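Flovinano Table Oil: Your Questions, Answered

How often should I oil my table?
For a table that sees breakfast, homework and supper every day, we like to say twice a year, and plenty of our customers pick September for one of those so the wood is fed before the heating comes on. A quieter table can go a good deal longer!

How much do I need?
The small tin holds 12 ounces and covers 45 square feet, so most kitchens will have plenty left over (keep the lid on tight, please, and store it away from the stove).
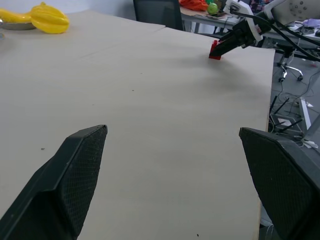 A reader in Guthrie wrote to tell us that her first coat stayed tacky for days, and she wondered if she should sand the whole thing back and start again. Please don't! Tackiness nearly always means too much oil. Rub it down with a clean cotton cloth and a few drops of fresh oil, wipe it well, and leave it overnight with a window open.

Can I use it over varnish?
I'm afraid not, it just sits on top. Sand with 180 grit down to bare wood first.

What do I do with oily rags?
Lay them flat outdoors to dry, never in a heap, as they can heat up and catch fire by themselves.

Do you ship to Larness?
We do, and orders usually leave us the next morning.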